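Wednesday, 6:40 a.m.

Water pressure log, second week. Static reading at the hose bib was 40 psi before anyone was up, same as Monday. With the shower running it fell to 23. The drop is too large for a half-inch branch of that length, so either the regulator is sticking or the old galvanized section under the hall is worse than I assumed when I mapped it in May.

Called Braten about a replacement regulator. They have the Lonon unit in stock and can order the Adeyemi, 10 days. The Lonon has a cleanable screen, and our water carries enough grit to make that the deciding point. I will pick it up after work.

Flushed the heater at noon. Sediment came out for 15 minutes, mostly white flakes, then ran clear. Did not touch the anode. The hex head is rounded on one side and I would like a better socket before I try it.

Read the Ostberg manual again on thermal expansion. With a check valve in the new regulator the system becomes closed, so it needs an expansion tank – the house has never had one. There is room for it above the heater if I move the strap. Cost goes up, job becomes a full Saturday.

Aerators next. Kitchen was half blocked. Soaked it in vinegar and put it back, flow improved, pressure unchanged as expected.
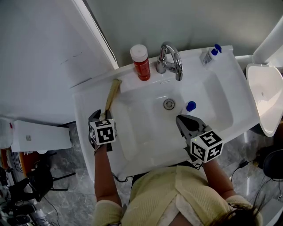 Remaining for tonight: label the shutoffs, copy the readings into the spreadsheet, find the thread tape. If the evening number is also under 30 with one fixture open, I will cut out the galvanized piece first and leave the regulator for later.

Back to top | Contact | All entries copyright the author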